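The Slow Work of Listening to Small Stars

By H. Escobar
November

Print this article | E-mail this article

Red dwarfs are the most common stars in our galaxy, and none of them can be seen without a telescope. They are small and cool, and they burn their fuel so slowly that they will still be shining when the Sun is long gone. For many years they were considered a little boring. At the small observatory in Trostby they fill nearly every clear night.

The telescope there is modest, with a mirror of less than one meter. It cannot take the pictures that people put on their walls. What it can do is look at the same point for six hours and measure how the light changes. The project is called Skiltel, and its list has 175 red dwarfs, most of them close to us as stars go.

The reason for this patience is flares. A red dwarf can be quiet for weeks and then become clearly brighter in a few minutes. The magnetic field near its surface becomes twisted, breaks and joins again, and the energy goes out as light and fast particles. Our Sun does the same, but on a small star the contrast is much stronger, especially in blue and ultraviolet light.
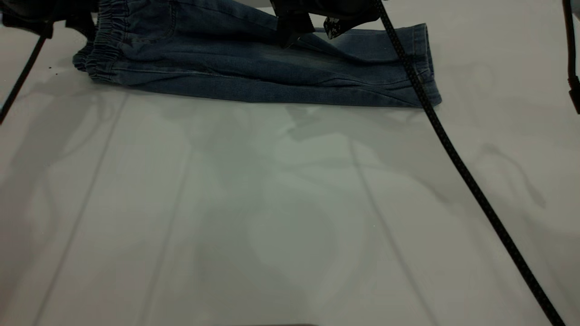
What a flare means for a planet

A planet must be very near to a red dwarf to be warm enough for liquid water. Often its year is shorter than 20 of our days. At such a distance a strong flare is a serious matter. It can heat the upper air of the planet and push some of it into space, and if this is repeated over a long time, the air may become thin.

But we do not know how often it really happens. Space telescopes have seen many flares, but they usually move on to another part of the sky. Skiltel wants to come back to the same stars every season and ask if their activity goes up and down, as it does on the Sun.

Reading the curves

The measurements go into a program named Skudidine, which looks for the typical shape of a flare – a steep rise and then a slower fall. It also finds things that are not flares. Thin cloud is the worst, and satellites are a problem too. So each candidate is checked by eye, and it is compared with at least 2 steady stars in the same field. If they all change together, the cause is in our own air.

The work stops in summer, when the nights in Trostby are too bright. The first complete list of flares will be prepared during that pause, and the weaker events will be marked as uncertain until another season of data can be added.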